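**Ticket:** Jeans do not stay square on the green cloth
**Opened by:** folding table, Morkside
**Sent to:** Prusotora, work surfaces support
**Product:** Baltason table cloth, dark green
**Priority:** normal
**Status:** closed, with one point left open (see the end)

### First message

Good morning. We use your Baltason cloth for folding clothes before they go to the shelf. With shirts and towels we are content. With jeans we have a difficulty and I would like to describe it in the right order.

We put a pair of jeans on the cloth, bring one leg over the other, and then fold from the hem to the waist. On the old bare table the legs slid a little and we could correct them with the palm of the hand. On the green cloth the lower leg holds where it was put down. When I pull the upper leg straight, the lower leg stays crooked, and the finished fold has one hem which looks out at the side. The shelf is 30 cm deep and a crooked pair does not go in without pushing.

There is a second and smaller matter. White fluff is visible on the cloth very quickly. We brush it in the morning and soon there is a speck again.

I tried already:

- brushing the cloth in one direction, then in the other direction
- turning the cloth by half, so that the other long side is at the front
- closing the button and the zip before folding
- folding from the waist to the hem instead

The last one was worse. The waist is thick and it opened the fold from inside.

### Reply from support

Thank you for the clear description. Please tell us how the jeans arrive on the cloth. Are they laid down already flat, or are they put down in a heap and opened there? For denim this makes a large difference. Please also tell us if the cloth itself moves when you pull.

### Second message

The cloth does not move. I pulled on it with both hands and it stays.

The jeans come from the basket in a heap and we open them on the cloth. With the heap, I must say, it is usual that one piece of a leg hangs over the side of the table, and we pull the rest after it.

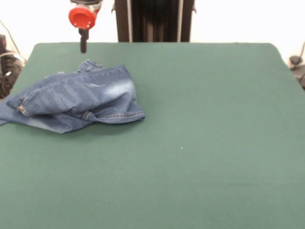
**Must the cloth be taken off for cleaning, or can we clean it in place?**

Clean it in place for normal fluff. Use a soft clothes brush or a lint roller, always from the back edge towards yourself. Take the cloth off only for a stain or for the wash, and dry it flat afterwards.

### Log of the tests

Support asked me to try three ways of putting the jeans down, with the same 6 pairs each time, and to write the result. I did this between the other work, so the times are not regular.

**09:20 — from the heap.** Opened on the cloth as usual. Four pairs came out crooked, two were acceptable. The crooked ones were all with a wide leg. When I looked between the layers, the inner leg had a long crease from the knee down, and this crease was there before I made the first fold. I did not see it because the upper leg covered it.

**10:05 — from the heap, but shaken first.** I held each pair by the waist and shook it two times before it touched the cloth. This took away most of the small creases. One pair was still crooked. My arms were tired after the sixth, and for a full day of work I would not like it.

**11:40 — hung down and lowered.** Support wrote that the garment should hang freely above the cloth for a moment, so that the weight pulls the legs out, and then be lowered slowly until the hem touches first. After this the rest follows the hem, away from you or towards you, but in one direction only. I had doubts about this one. It seemed to me a slow way for something so simple, and the first pair I lowered too fast, with the result that it fell over itself and made a loop. 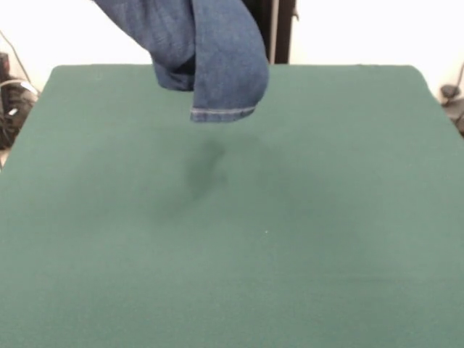
The second pair I lowered with more patience and it was already better. From the third pair I had the feeling for it. The important point is to wait until the denim stops swinging. If it still swings, the hem touches the cloth in one place and the rest turns around this place, and you have again a crooked leg before you begin.

Result of the third test: five pairs good and one, the first, not good. I repeated the first pair and it came out square.

I also measured the time, which support did not ask for. The hanging and lowering adds 10 seconds for each pair. We fold 80 pairs on a busy day. It is more time than I wished, but we lose time also when a pair must be opened and folded again, and this we did not measure before.

### Reply from support

These results agree with what we expected. The felt surface holds denim more strongly than it holds thin cotton. A leg that is put down straight will stay straight, and a leg that is put down crooked will stay crooked. Please do not put wax or spray on the cloth to make it slide.

For correcting a leg which is already down: lift it at the hem and at the knee together, and put it down again. Do not pull it along the surface.

### Third message

I have tried the lifting at hem and knee. It works for the leg that is on top. For the lower leg it is necessary to open the pair first, and if one leg has gone across the other like a pair of scissors, it is quicker to take everything up by the waist and begin again.

Below is the way of working as we will now use it. Please correct it if something is wrong. 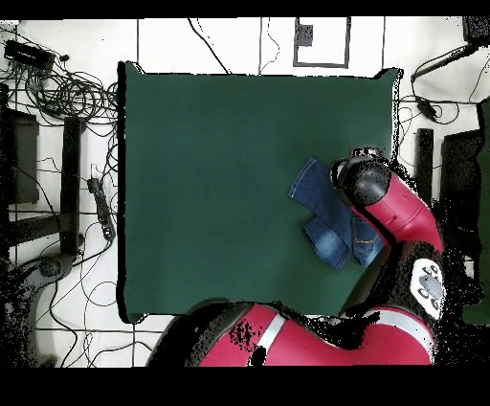 **Palamarchuk**
Folding and shelves, Morkside

1. Brush the cloth from the back edge to the front.
2. Close the button and the zip.
3. Take the jeans by the waist and let them hang until they are still.
4. Lower them, hem first, in one direction.
5. Put one leg on the other with the inside seams together. The back pockets are on the outside.
6. Pass the flat hand once over the denim, from the waist down. Do not press at the sides.
7. Fold the hem up to just under the pocket, then once more.
8. If the legs cross, lift by the waist and start again from point 3.

For children's sizes we leave out point 3. They are light and short, and they lie well also from the heap.

### Reply from support

The list is correct. We would add only that the waist should be put down last, with both hands, and a little stretched.

### Closing note

Point 4 is now changed accordingly. The crooked hem I consider as solved, and the ticket can be closed for this part.

The fluff remains open. I brush now from the back edge only, and it is less, but on the dark green every small white thing is visible. I believe it comes out of the pockets — when I turned the pockets of one pair there was a washed paper handkerchief inside. We will check the pockets at the basket for the rest of March and I will write again under the same ticket with the result.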